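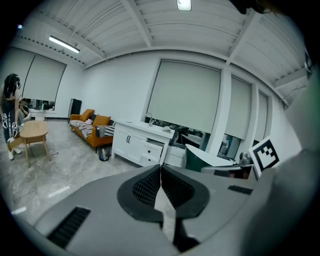

Main room, Skarnham. The oblong table and the white one under the window.

Progress report – furnishing and opening of the main room
From: Laurențiu Roman
Period: up to end of December

Sorry this is shorter on polish than the last one. Writing it between deliveries. Numbers are at the bottom, the rest is in the order I remembered it.

Where we are

Room is in use. Walls white throughout. Floor is the gray marble-patterned tile, which we kept, and I'm glad we did. The quote for taking it up and laying vinyl came in over what we had for the whole floor line, and the tile cleans up with a mop and plain water. Two tiles by the door rock slightly when you step on them. On the snag list.

Light wood table with the rounded oblong top is in. This was the one we argued over in the spring. The legs splay out, they are slim, and people said toes would catch. Fair point, I have caught mine. But the rounded ends mean you can get past it without a corner in the hip, and with the width we have that matters more. Staying with it.

White table is on the far wall under the window. Original plan had it in the middle of the room. Moved it after the first week as the daylight is best there and it left the center clear for people to walk through. Has the pale round base under the top so no legs to fight with when you pull a chair up.

Seating – mixed at the moment. White chairs and light brown wooden seats. The plan said all matching. Matching set from Voyle went to back order twice and I stopped waiting. Mixed works ok. The white ones are easier to wipe, the wooden ones are lighter to carry. If the committment to matching is important on your side please tell me before I place the second order, otherwise I will buy more of both.

How the room gets used

People stand at the oblong table more than they sit at it. Did not expect that. It is where things get laid out and sorted, and most of them would sooner bend over it for ten minutes than pull up a chair. The chairs drift to the wall. Evening group sits more than the morning group does.

Because of this I would like to look at the table height again. An extra inch or two would save some backs. Gomov sell screw-on feet that might fit the splayed legs, might not, the angle is awkward. Have asked for one set to try. No cost so far.

Window table is the quiet one. Reading, forms, phone calls. We never put a sign up, it just went that way.

Tidying – still the weak spot. Small things end up on the floor by the table legs and stay there till somebody sweeps. No shelf within reach of the oblong table, so there is nowhere to put anything down except the table itself. A low shelf on the near wall would sort most of it. See asks.

Not done

– Blind for the window. Up, but does not cover it fully. Afternoon glare on the white table is bad on clear days.
– Felt pads. Chairs are loud on the tile, the office downstairs has mentioned it. Bought one pack, they came off inside a week. Need the nail-on kind for the wooden seats and something else for the white ones.
– Rocking tiles, as above.
– Storage. Rekport delivered the wrong depth of cabinet, it went back, the credit note is in but the replacement isnt. They say January. I have chased them by phone and by email.
– Second coat by the door frame. Scuffed already.

Money

Tables line was 900. Spent 893, both tables, delivery included. Very pleased with that.

Storage line was 2,000. Nothing spent against it yet because of the Rekport return. Would like to carry the whole of it over to the new period and not lose it. I know the rule is unspent lines go back, but the order was placed in time and the delay is at their end. Paperwork can be sent same day if you want to see it.

Small items line was 200. The one pack of pads came out of this, plus mop, bucket and paint for the door frame. Recipts are in the folder, will scan and send seperately.

Chairs are under last period's grant and were reported then, so not repeated in the figures.

Asks

1. Carry over of the storage line.
2. OK to use whatever is left in small items for a low shelf and the proper pads. If the shelf comes in higher I will come back to you first.
3. A yes or no on matching chairs.

Next period

Cabinet in. Blind up. Try the raised feet on the oblong table, and if they wobble they go straight back. Walk round with the Skarnham building manager about the tiles, as I think it is theirs to fix and not ours, lease is not very clear on it. Then a short note to you once the storage is settled, no need to wait for the full report.

Best time to reach me is before 9 in the morning, after that I am usually in the room and don't hear the phone.

L. Roman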